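Minutes — Corkard Robotics Club, gripper project, held in the upstairs workroom, February 25, 2019

**Present:** ten members, two mentors. Apologies from the Rorell students, who had an exam.

**1. Previous minutes**

Accepted, with one change. The October minutes said the hand-held gripper was "finished". The secretary asked that this be changed to "assembled". Agreed.

**2. Progress on the gripper**

The build team reported that both fingers now have the orange pads on, and the markers are fixed to the finger bodies. They feel the pads are a big step up from the bare plastic. The secretary asked what that feeling was based on. The team said it was based on picking things up. It was asked whether anyone had written down which things, and how many drops there were. Some had been written down.

The team has 46 recordings so far. The Flusance entry rules ask for 2,000. A member said the rate would pick up once people got used to holding the tool. This was also said in October.
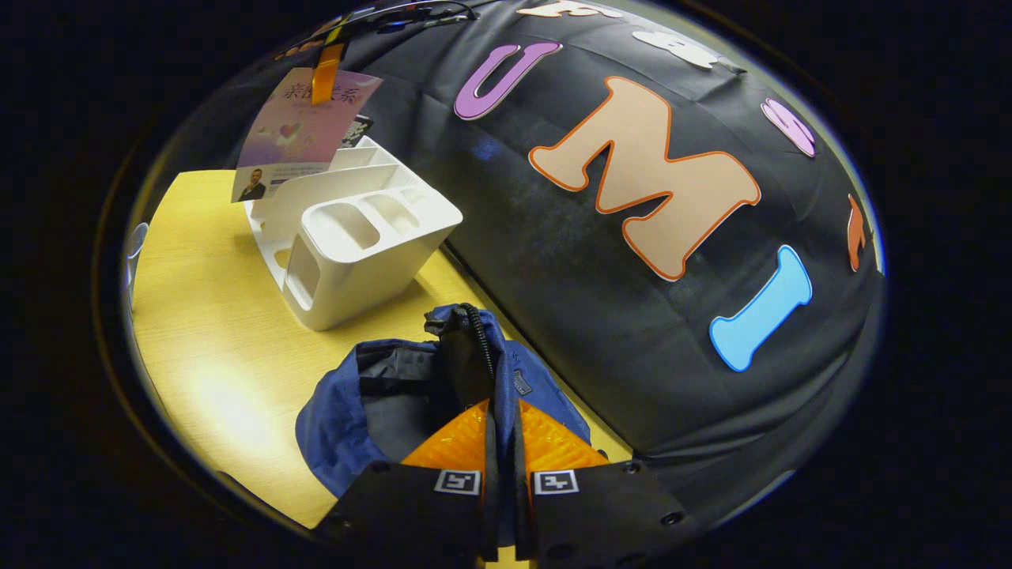

*Corkard Club Minutes, p. 2*

**3. Choice of objects**

Long discussion. The build team wants to keep using ordinary things on a table, such as the blue zip bag and the white caddy, on the grounds that a tool tested only on foam blocks will be good at foam blocks. The secretary had no quarrel with that but pointed out that a soft bag changes shape every time it is handled, so two runs are hard to compare. One mentor suggested a fixed starting position, marked with tape. The team thought tape would be a nuisance. Moved and carried that they try it anyway.

It was also asked whether glare on a pale tabletop could upset the marker tracking. The software group believes it makes no difference. They have not checked. They will check.

**4. Software**

The Mridha script now runs start to finish on the club laptop. It was shown to the meeting and stopped at the third file. The second attempt went through. The software group put the first failure down to a full disk. The secretary would like to see the script run on a second machine before the word "working" goes in any report to the school.

**5. Money**

Balance is $3,535. A request for $20 for spare screws was approved. A request for a second gripper was held over — the meeting wanted results from the first one before paying for another. The build team noted their disappointment and asked that it be minuted.

**6. Actions**

- Build team: drop log, every session, one line per attempt, including the bad ones.
- Build team: tape marks on the table.
- Software group: glare check; run the script on a second machine.
- Secretary: write to Flusance and ask whether failed grasps count toward the total. Several members are sure they do, but the rules don't say so.

**7. Other business**

A member asked if the club could enter the open class as well. Left until the first entry is in.

Next meeting to be set once the exam timetable is out.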